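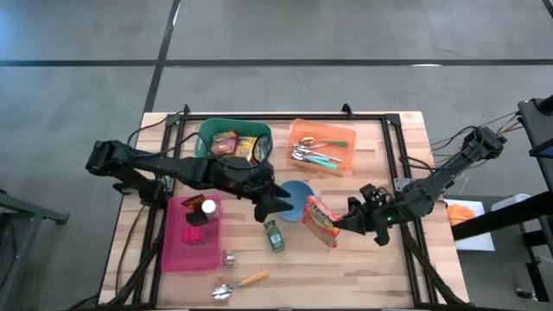

Curriculum and Assessment Subcommittee, Kiltden District School Council. Minutes of the meeting held 11 July 2026 at Wandstead Secondary, staff room. Senad Hodžić took the chair at 9:30 and asked that people keep to the agenda, as the February meeting had run well over. Before the first item there was a short exchange on the food technology unit, where Gyula Csizmadia said that a snack packet and a blue bowl on a table would teach portion size as well as any of the bought-in kits, and that he had yet to hear what the kits added. Left for the budget meeting.

Present: Senad Hodžić (chair), Reijo Saarinen, Gyula Csizmadia, Bożena Zieliński, Vinzenz Zürcher (minutes).
Apologies: none received.

1. Previous minutes
Accepted with one change. Item 4 should read "asked for evidence", where it had "welcomed the evidence".

2. Shehu reading test
Bożena reported on the trial of the Shehu test at Wandstead and Uvcombe. In all, 993 pupils sat it. The supplier's summary says reading scores improved over the year. Reijo asked what they had improved against. Bożena said the comparison was with the supplier's own practice paper, sat in the autumn. Reijo said pupils who have seen a paper of that sort before will do better on the next one, and he did not see how the summary could call this progress in reading.

Gyula asked how long the test took out of lessons. Bożena said nearly 30 minutes on paper, but teachers at Uvcombe told her the whole period was gone by the time everyone had logged in. The summary does not mention this.

Vinzenz noted that two classes had no results listed and asked whether they had been left out or lost. Bożena did not know. The chair said he would not take a recommendation to the full council on these figures.

Action: Bożena to ask the supplier for the class-level results, including the two missing classes.
Action: Reijo to draft questions on how the scores were compared.

3. Later start for senior classes
Paper from Uvcombe proposing a later start to the day. Gyula said the paper leaned on one survey, in which students were asked if they would like to sleep in. Reijo had some sympathy with the idea but wanted attendance figures and a word from the bus company first. Bożena thought the paper was better than it was being given credit for and asked that this be minuted.
Deferred.

4. Other business
Reijo asked why the new report card has a box labelled "learner journey" and what teachers are meant to write in it. No one present could say. Senad to ask the district office.

Meeting closed at 11:10. Next date to be circulated.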